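Shelf-bin picking trials (robotics)

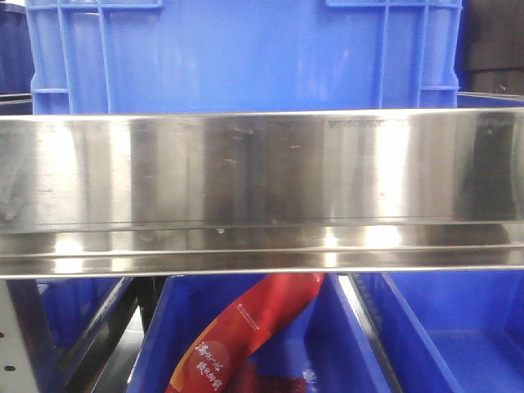

Written by the entry editor, Handling and Gripping section
Last revised October 1, 2023

A shelf-bin picking trial is a test in which a robot arm takes single packaged goods out of open bins held in a rack, so that two or more grippers, cameras or controllers can be compared on the same job. It is a lively corner of automation, and a surprisingly rich one: a bag of crisps in a plastic bin can teach an engineer more in an afternoon than a week of lifting neat wooden blocks from a bare table.

The term is used mostly for small trials, run on one or two racks, and is kept apart from full warehouse testing, where conveyors and order software also come into play.

Layout

Bins are usually set side by side at one or more levels. A steel ledge, blue plastic bins and a red snack package lying diagonally in one of them make up a typical working view. Goods are chosen to be awkward in different ways. Soft packets crease and slide, cartons jam in corners, and bottles roll away the moment a finger touches them (a great favourite with visitors, less so with whoever has to reset the bin).

Blue is a common bin colour and helps a camera pick out red, yellow or white packaging. Navy or dark packets on blue are much harder, and a good trial will include a few.

Polished steel parts bring their own trouble. Bright streaks on the metal shift as the viewpoint changes, and a depth camera may report holes or false edges there. Some teams cover the steel with matt tape. Others leave it bare, on the grounds that real shelving shines too, and this article's editor is firmly with them!

Grippers

Suction cups are the usual starting point. They need only one reachable face and can enter a narrow bin easily, but a crinkled film packet leaks air around the lip of the cup. Bellows cups cope better, as the folds let the lip tilt to meet the surface.

Two-finger grippers hold a soft packet well once it has been pinched, though they need clear space on both sides of it. A packet lying across the bin at an angle calls for a turn of the wrist first, and the fingers must be able to make that turn without striking the shelf above. Mixed tools, with a cup between two fingers, are now widely tried. They do a lovely job on heavy packets, where the cup lifts and the fingers steady the load, but they are bulky.

The Otwood comparison

A well-documented small trial is the one held at the Otwood workshop, which ran from April and set the Volton two-finger gripper against the Shawky bellows cup. Both were mounted on the same arm and driven by a Duvell controller, and 14 kinds of packaged goods were used. The log holds 3738 attempted picks, of which 343 are marked as failures of any sort, including drops on the way out.

The cup was quicker on cartons and flat pouches. The fingers did better on half-filled bags, above all those lying against a bin wall, where the cup tended to catch the wall as well. Changing the controller's approach speed near the ledge made more difference than expected, and the later runs are all at the slower setting. Wrist rotation was limited to 180 degrees throughout, to spare the air hose.

Cameras

A fixed camera beside or above the rack gives a steady picture that is easy to compare between runs. Its weakness is shadow: the back of a bin, or anything tucked beneath a ledge, may be out of sight. Wrist cameras can look right inside but lose the wider view just as the tool closes. Many rigs carry both, and the controller then has to decide which to trust at each stage of the pick.

Scoring

Most trials record the time per pick, drops, double picks and damage to packaging. Damage is judged by eye and is the least settled of the four. A crushed corner counts as a failure in some logs and passes unremarked in others, so results from different workshops should be compared with care.

See also: bin picking; suction cup; depth camera; wrist rotation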